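Samonte weekly desk pad, big size, 9 weeks in
Posted December 13, 2020 by Gilmar Leite

Quick one, I'm between calls. Bought the Samonte weekly pad with my own money, $32 plus shipping, which is a lot for paper. Wanted one place for the week. I do scheduling for a small print shop and everything in my day is a date or a phone number or somebody's proof that was due yesterday.

What you get: 69 tear-off sheets, undated, a thick cardboard back, and a thin strip of a ruler that I lost the first afternoon. Sheets are wide. Wider than my keyboard. Measure before you order, I didn't, and had to move the phone to the other side and I still reach for it in the wrong place.

Layout. Five tall columns for the work days and then the weekend squashed into one box at the bottom right. If you work weekends, skip this pad, no reason to read on. Left edge has a skinny column with no heading. I use it for stuff that isn't tied to a day. That column is the best part of the whole thing and it should be twice as wide.

No hour lines. Some people will hate that. I came over from the Drarar hourly planner and missed the hours for maybe a week, then stopped. Most of my day isn't hours anyway, it's "before lunch" and "before the truck." The Drarar made me feel behind by ten in the morning, all those empty little rows.

Paper is good. Takes a gel pen fine, no feathering. Fountain pen, a bit of ghosting but these are one sided so who cares. Pencil smears under my sleeve, I'm left handed, so that's partly me. Highlighter ok if you let the ink sit. If you don't, purple mush. Tested on a busy morning, not on purpose.

The glue. Ok so the glue along the top is where I get annoyed. First sheets came off clean, great. Then a stretch in the middle of the pad where tearing one sheet lifted the one behind it too, so next week's page was flapping before I'd even started on it. Wrote to Rillorthorpe (they make it) and got a reply from Yaroslav Boiko in customer service, nice guy, same day. Said to tear from the left corner and go sideways instead of pulling up. Works better. Still think $32 paper shouldn't need instuctions. He offered a replacement pad and I said no thanks, I'd already written all over this one.

Now the thing I really wanted to find out, which is whether it would get me off sticky notes. Years of stickies. Edge of the monitor, then the screen itself once the edge filled up, then the lamp. You stop reading them. They turn into wallpaper. And the corners curl and one comes down behind the desk and you find it in February with a phone number on it and no name. 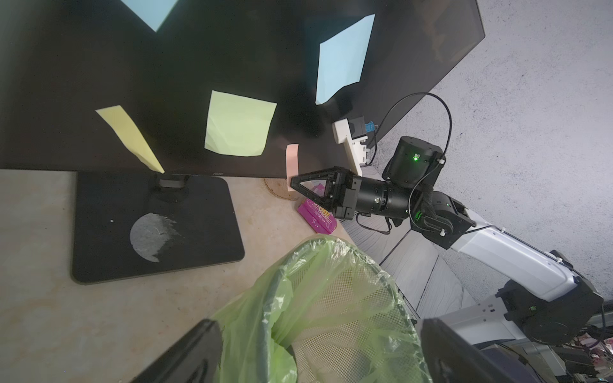 Notes on the screen, three colors.
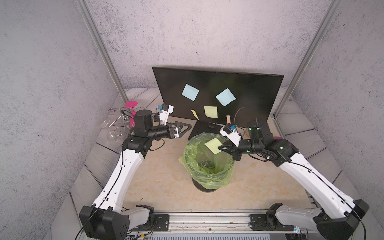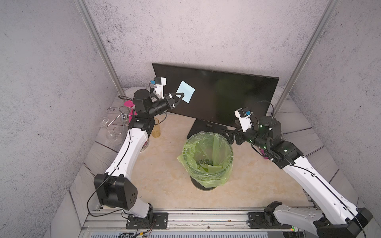

So did the pad fix it? Mostly. I'd say I'm down to a couple at a time, and those are for things that need to walk out of the room with me. Anything that used to be "call so and so" goes in a day column now. What surprised me is how many of my stickies had no day on them at all. They were just worries. Put a worry in a column and you have to pick which column, and half the time you pick one and it's done by four o'clock.

What it doesn't replace: anything you have to hand to someone else. I tried tearing off the corner of the sheet for that. Looks terrible, and then you've lost part of your weekend box. Keep some stickies in the drawer. I'm using the Sorkik ones, the plain yellow, they hold okay on paper and less well on painted walls. Might do those in a separate review, might not.

Also doesn't travel. I took a sheet to the dentist folded in four so I could book the next appointment, and fine, it worked, but the fold never came out and my pen skipped over the crease all week. If you're out of the office more than you're in it get a bound book.

Old sheets: I keep mine. Punched and in a binder. The pad has no holes and no margin for holes, so the punch goes right through the first column. Small gripe. Undated also means you have to write the dates in yourself, there's a tiny line for it at the top of each column, and the one week I forgot I have no idea which week it was. Something about a banner. Could be October.

Coffee: one full mug incident. The top sheet was done for, two under it got brown edges, the rest fine. Backing board swelled at one corner and now the pad rocks a little when I write down there. Put a coaster under it. Good enough.

Compared to the Drarar, since I know I'll get asked:
Drarar has the better cover and a ribbon and it lies flat once it's broken in. Paper is thinner. Has hours.
Samonte has more room per day and it's always open in front of you, can't close it, can't lose it under a pile (well, you can, I have).
Drarar is the one I'd buy for my sister. Samonte for me.

Couple of wishes for Rillorthorpe if anybody there reads these. Make that left column wider. Move the glue, or score the sheets. Sell it without the ruler and take a dollar off. And a light gray line color would be nicer than the blue, the blue photocopies badly and we photocopy the week for the front counter.

Would I buy it again, yes, probably, when it runs out, and by my math that's more than a year off so ask me then. 4 out of 5. Lost the point on the glue.

Edit: somebody emailed asking does it fit a desk with a keyboard tray. I don't have a tray. With the keyboard off the desk you'd have loads of room I would think. Measure anyway.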